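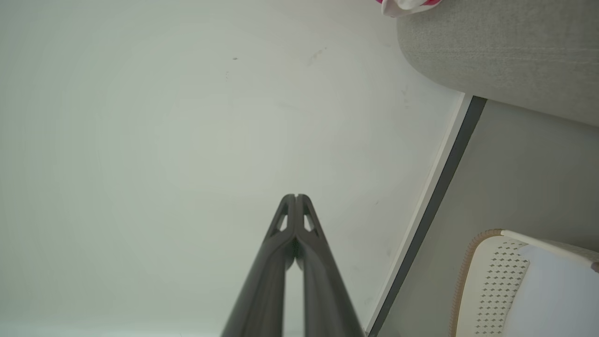 Section 7. Loading the yearly crime counts

Before you start: close any open Trakau reports. Have your county login ready. Old logins from before June wont work.

1. Open Trakau, go to Data, then Import.

2. Pick the source file. Must be the Purnell export, CSV only. No spreadsheets.

3. Set the year. One year per file.

4. Match the offense columns — murder, rape, robbery, assault. Leave "other" blank for now.

5. Click Check. Red rows = missing agency code. Fix in the file, not on screen, then import again.

Note: Reuter and Sulton report as two agencies. Keep them apart. Merging them double counts the shared patrol area.
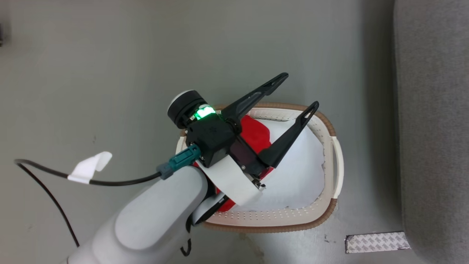
6. Click Load. Files over 2,000 rows get split into batches, let all of them finish.

7. Open the Rates tab and enter the population for each city. Rates are per 100,000 residents. No population, no rate, the cell just stays gray.

CAUTION: Do not load the same year twice. Trakau adds the second set on top of the first. Undo only works for 10 minutes after teh load.

8. Compare the totals to the printed sheet. Off by even one — stop, see error 39 in the back.

9. Save as Draft. Publish is a seperate step, section 8.

Last changed November 25, 2025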